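Home | Products | Support | Newsroom | Careers | Contact

News > Product Testing > Grippers

Troltora Publishes Results of Four-Gripper Bench Comparison

Flodbridge gripper takes first place; wooden blocks unavailable for comment

ARNSTEAD, 9 Dec 2021 – Troltora, a maker of small robot arms for workshops and teaching labs, today released the results of a side-by-side trial of four two-finger grippers, all of them fitted in turn to the same arm and asked to do the same dull job until the numbers stopped moving.

The job was picking up painted wooden blocks and putting them inside a square of black tape on a table. Troltora is aware that this falls short of building a car. Customers who write in about grippers, however, rarely ask about cars. They ask whether the thing will hold on to an object, let go of it in the right place and do so again after lunch.

Each gripper was given 185 attempts. Two of the entrants came from Flodbridge, one from Ruddock, and the last was Troltora's own standard gripper, included at the insistence of the sales department, which has since been less insistent.

The larger Flodbridge model finished first, with 18 failed placements fewer than the Troltora unit. Ruddock came second and was the quickest to close, a quality that did it no favors when the arm was slightly off target and the fingers shut on a corner. The smaller Flodbridge model came third. Readers who are good at subtraction will have worked out where that leaves the host.

"We make the arm, and the arm did very well," the company said in a statement. "We would like that noted before anyone reaches the table on page 4."

All runs used a wrist-mounted camera, so that the controller and the test team had the same close view of the fingers. A pick counted only if the block cleared the table, stayed in the grip during the move and came to rest within the tape. Blocks touching the tape were scored as failures. This rule was argued over for most of June and will not be reopened.
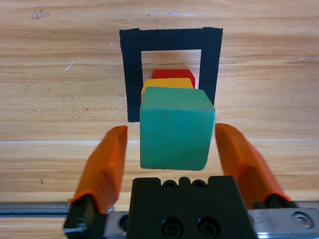
Wrist camera view during the gripper trial: a green block between the orange fingers, with yellow and red blocks inside the taped square.

Worn paint turned out to matter more than expected. Blocks with scuffed faces were kept in the set on purpose, and the team reports that two of the four grippers handled them differently from freshly painted ones. Finger shape mattered too. Blunt tips were more forgiving of a crooked approach, while narrow tips did better when neighboring blocks stood close together – right up to the moment they knocked one over.

Controller settings were left at each maker's recommended values. Ruddock's manual recommends two different values for closing speed, eleven pages apart, and the team used the first.

The full report runs to 921 recorded events, including restarts, dropped blocks and one pause logged only as "cable." It covers mounting, finger wear, closing speed and cost of spares, and it can be requested free of charge from the Troltora newsroom. Raw camera recordings are available to customers and resellers on the same terms.

A second round, using softer objects and a longer move, is planned at the Arnstead workshop. Flodbridge and Ruddock have both been invited to send their latest models. Troltora will enter a revised gripper of its own, and the sales department has asked to see the results first.

About Troltora
Troltora designs and builds tabletop robot arms, mounts and controllers in Arnstead. Its arms accept grippers from other makers, a policy the company continues to support.

Press inquiries: Troltora Newsroom, Arnstead

Tags: grippers, robot arms, bench tests, wrist cameras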